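Home Articles Topics A–Z Glossary Recent changes About

Pulia (software)

Pulia is a perception and grasp planning package for robot arms that have to pick up soft things: cloths, shirts, towels, that sort of stuff. It takes pictures from a small camera on the arm's wrist, works out where the fabric is, picks a spot to pinch, and hands a short list of moves to whatever is driving the arm. I've been using it for long enough to have strong feelings about it, and since I'm the one who keeps this entry up to date, you're getting some of those too. Last big tidy-up: December 29, 2023.

Background

The first version was written by Sheldon Robichaud, who wanted a way of finding folds in cloth without needing a depth camera. He called it Pulia and never told me why (I did ask). It was a single script for a good while, then it got split into three parts with proper names, and that's more or less the shape it still has. The early code was very fussy about lighting and would happily report a towel where there was only a bright bit of table. Anyone who used it back then will remember the retry loop, which had no limit and could go on all afternoon!

The parts

Bresside is the perception side. It sorts every bit of the picture into cloth, support (the table, basically), background or "own body", meaning the fingers of the gripper. That last label sounds daft until you've run without it. Dark fingers poke into the bottom of nearly every wrist picture, and their shadow falls on the table right where you want to look, so if the software doesn't know about them it starts planning around a mysterious obstacle that follows the arm everywhere.

Lévesque is the planner. It takes the cloth area from Bresside and looks for ridges, which are the raised creases you could get two fingers either side of. Each ridge gets a score. Tall, short-ish ridges near the edge of the fabric do well, and flat stretches do badly, as there's nothing there to pinch.

Drelville is the bit that talks to the arm. It turns the chosen ridge into an approach, a close and a lift, and it keeps the whole thing inside the limits you set. It also writes the logs, and I'd say half of the time I spend with Pulia is spent reading them.

How a pick goes

You start with the fingers open and the wrist above the table. Bresside grabs a picture and labels it. If the cloth runs off the side of the picture, which happens a lot, it sets a flag called "partial" and asks for a small sideways move before anything else. I used to switch this off because it felt slow. Don't! A fold that looks like a lovely free edge is very often the middle of a much bigger piece, and you end up dragging the lot. 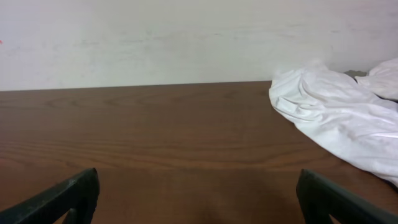

Once the partial flag has cleared, Lévesque gets its turn and ranks up to 30 ridges. I normally keep the top few and let the rest go. The winner is passed along with a wrist angle, so that the fingers close across the crease and don't simply slide along it. Then there's a last check for anything solid nearby, walls mostly. A cloth bunched up at the back of a table is awkward, because the best ridge may well be the one the arm can't get at without knocking its knuckles. Lévesque marks those as "blocked" and moves down the list.

After that it's Drelville's job. It comes in slowly, stops a little above the surface, takes one more picture to see whether the target has shifted, and goes down. Fingers close, arm lifts, log gets written.

Things that trip it up

White cloth against a pale wall is the classic. Bresside leans quite heavily on edges, and where bright fabric meets an off-white background there just isn't much of an edge to lean on. Small dark gaps in that area are a nuisance as well – they might be a shadow or they might be something tucked behind, and from one view the software can't tell. The sensible setting is to treat them as unknown and look again from another angle.

Wood grain used to be a problem too. Long wavy lines look an awful lot like creases if all you're going on is light and dark. The fix was pretty simple in the end: ridges are only searched for inside the cloth area, and the table gets thrown away first. It works nicely so long as the cloth area is right, and if it isn't, you'll see some very odd ridges in your log.

Shiny tables can still cause bother. A soft bright patch in the middle of the surface will sometimes get a weak cloth label, so there's a minimum confidence you can raise. I keep mine fairly high and put up with a few missed corners.

Settings worth knowing

The default wait between the last look and the close is 300 milliseconds. You can drop it to 100 if your arm settles quickly, though mine doesn't, so I leave it alone. The retry limit came in with the February release and I'd recommend keeping it low while you're setting up.

There's a test set that ships with the package, 1,765 wrist pictures with the labels already drawn in. It's good for checking that you haven't broken anything after an update. It's less good for telling you how things will go on your own table, and I'd suggest labelling a small batch of your own as early as you can (dull work, but put some music on).

Working with other tools

Drelville can send its moves out as plain text, so hooking it up to a different arm controller is mostly a matter of writing a little translator. Mine is short and ugly. The logs are plain text too, one line per step, and they open in any spreadsheet program if you tell it to split on tabs.

See also: cloth segmentation, grasp scoring, wrist cameras, hand-eye calibration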